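News > Workshop > Robot cells

Presside keeps its kitchen cell in shape with a short monthly check

February 7, 2020 – Nelli Suominen
Reading time: 1 min

The simulated kitchen cell at Presside has a new maintenance routine. Nadiia Shevchuk, who keeps the cell running, has put all the checks on one page, and they take 25 minutes.

The arm is a Franka Emika on a square black base beside a marble counter. First the position of the base is compared with the saved value. Then the gripper closes on the top of a yellow container, and the holding force is read. 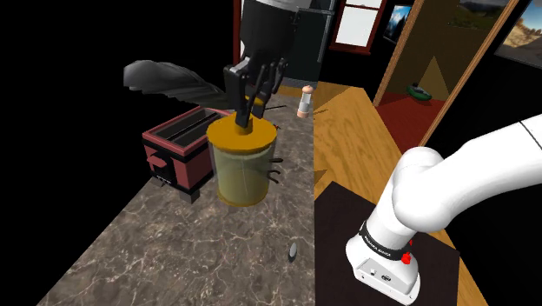 The force limit is now set to 30 newtons. Before, each user had a different value, and the results were difficult to compare. The cell has made 983 runs with the old settings, and these will stay in the archive.

The second part is the lift. The container must stay in the fingers for six seconds above the counter – if it slips, the finger contact settings are loaded again.
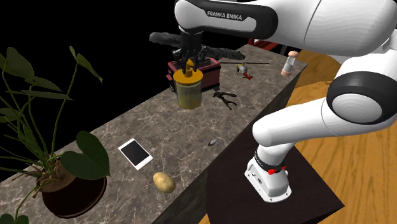
Shevchuk said that the lift is the part she would never leave out, and that most faults come from old settings files. The next check is planned for March.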